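Gukell Postcard Album, Large, with Slipcase

Item code 851
Price £85, slipcase included
Page last changed 18 Sep 2023

In stock in dark green and black. Burgundy is back in February, according to Gukell, who also told us that about last February.

What it is

A ring album for old postcards, made by Gukell and sold by us at Flomwood with the matching slipcase. It comes with a set of clear pages, and you can add more as you go. The pages have pockets open at the top, and a card can be put in from either side so that you see the picture on one and the message and stamp on the other.

We have sold Gukell albums for long enough to have opinions about them. The large album is good, and it costs too much. Both of those have been true for years, and we have stopped waiting for one to cancel out the other.

How much it holds

Gukell says up to 400 cards. We would treat that the way you treat the number of people a tent is said to sleep. You can get that many in if you put cards back to back in every pocket, buy the extra pages and don't mind that the covers no longer sit flat. If you like to see both sides of each card, halve it. If your collection runs to real photographic cards on thick stock, or the embossed birthday sort with padding behind the silk, take off more again. An album filled to the brim won't go into its slipcase without a push, and pushing is how corners get bent.

Most people who buy one of these buy a second within the year. Bear that in mind when you look at the price.

The pages

These are the part that matters, and we wish the maker's own leaflet spent as long on them as it does on the grain of the cover. They are clear polyester, stiff enough to turn without flopping, with three holes punched down a solid strip at the edge. There is no smell when you open the packet. We mention smell because so many older albums have one, and a sharp plastic whiff from a page is a good reason to get your cards out of it.

The leaflet calls the pages "archival". So does nearly every leaflet that comes through our door. The word on its own is worth very little, and we would sooner know what a thing is made of. When a maker won't say, we don't stock it. Gukell does say, which is why this album is on the site at all.

Pocket size is the usual trouble. The standard page takes a standard British card with a small gap at the side. It will not take the slightly bigger modern cards, whatever the photograph on the packet suggests, and it won't take most Continental ones from the sixties onwards. For those you want the wide page, sold apart. Please measure your largest card before you order. We take back unopened packets gladly, opened ones less so.

The rings

Steel, and they meet properly when shut. Check this when yours arrives: close the rings and slide a page round the join. It should pass over without a catch. If it snags, send the album back and we'll change it. We look over each one before it leaves, but rings can be knocked in the post, and a ring that is a hair out of line will tear every page you own in time.

We are less keen on the lever at the foot. It works well enough, but it stands proud of the spine and will scratch whatever is next to it on the shelf, hence the slipcase, hence some of the £85.
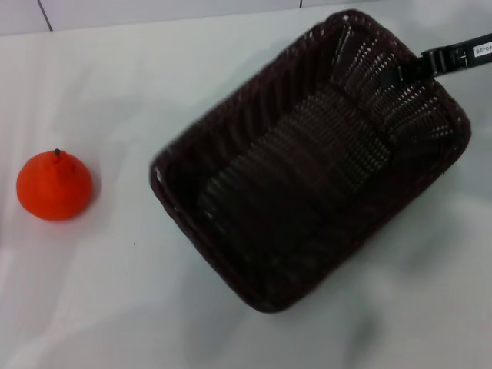
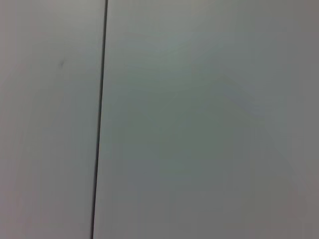 Where you keep an album matters more than which one you buy, and it is the question we are asked least. Shelves are fine as long as the wall behind is an inside one. A loft is a bad place, a garage worse. Upright is better than flat, because cards at the bottom of a pile take the weight of everything on top. As for baskets, a woven rectangular one such as the dark brown one in the first picture may look just right for albums in a sitting room, but we'd keep bare cards out of anything woven, since the weave will find a soft corner sooner or later. An album in its slipcase will come to no harm there provided it fits without leaning. And have a clear table to work on when you are filling pages, with the fruit moved well away.

The slipcase

Board, covered to match. It keeps the dust out and the light off, and it stops the covers splaying. Gukell also claims that it "regulates the climate around your collection". We asked them how. The reply was friendly and long and did not answer the question. Treat it as a box with one side missing and you won't be let down.

A damp room is a damp room with or without a slipcase. If you find your pages sticking together or your cards cockling, more packaging will make it worse by shutting the damp in. Move the albums first, then think about what else to buy.

Compared with the others we sell

Csizmadia ring album. Cheaper by a good way, plainer to look at, no slipcase. The covers are softer and the spine tends to creak. The rings are just as good. If you only want somewhere safe for a modest run of cards from one town, this is what we would pick, and we make less on it, so you may take that as meant.

Lirano bound album. A handsome thing with fixed pages and paper corners. People buy it as a present. We find it hard work: once the cards are in order, you can't slip a new one in between two others without moving all that follow. Anyone still buying cards will be cross with it by the second fair. For a finished set, or for a family's own cards that will never grow in number, it does the job nicely.

Plain boxes with sleeves. Still the best use of money and space, and nobody wants to hear it. Sleeved cards standing in a lidded box take up far less room than the same cards in pages, and they are quicker to sort. The drawback is that you don't sit down of an evening and leaf through a box. If you do want to leaf through your cards, an album earns its keep. If you mostly file them and forget them, save your money.

What we don't believe

That an album raises the value of what's in it. We have seen this said on other shops' pages. A dealer looks at the card, turns it over, looks at the corners and the postmark, and has no interest in the colour of your covers. The good a proper page does is in stopping the card from getting worse.

That you must wear cotton gloves. They come with some albums as a free extra, and we leave them out. It is easy to catch a corner when you can't feel it. Clean, dry hands are better for paper cards. Glossy photographic ones mark more readily, so hold those by the edges.

That "acid free" printed on the cover tells you about the pages. Read it again and see what the words are fixed to. Often it is the cover.

Moving cards out of an old album

Go slowly, and do it in a warm, dry room. Cards held by slits in old brown pages usually come away if you bow the page and not the card. Cards that are glued down should be left glued down until you have asked somebody who knows paper. Steam, lighter fluid and the point of a kitchen knife are all talked up on forums, and we have been shown the results of each.

Before you start, note down what was next to what. An old album's order can tell you who was writing to whom, and that is lost the moment the cards are in a heap. A quick photograph of each page will do.

What's in the parcel

One large ring album
One slipcase
A starter set of standard pages
One title label for the spine, gummed, which we suggest you leave in the packet, as the gum lets go in warm rooms

Extra pages

Standard, wide and full-page sheets are listed under Gukell refills. They fit this album and the older large one with the square spine. They do not fit the Csizmadia, though the holes look very nearly right. Nearly right holes tear.

Delivery and returns

Sent boxed, with card corners on the slipcase. If it arrives knocked, keep the packing and tell us within the week. Albums can be returned unused for any reason. We do ask that you try a few of your own cards in the pages before writing in or labelling anything.

Trade and club orders: please write first. There is a small discount on full cartons of refills, none on single albums.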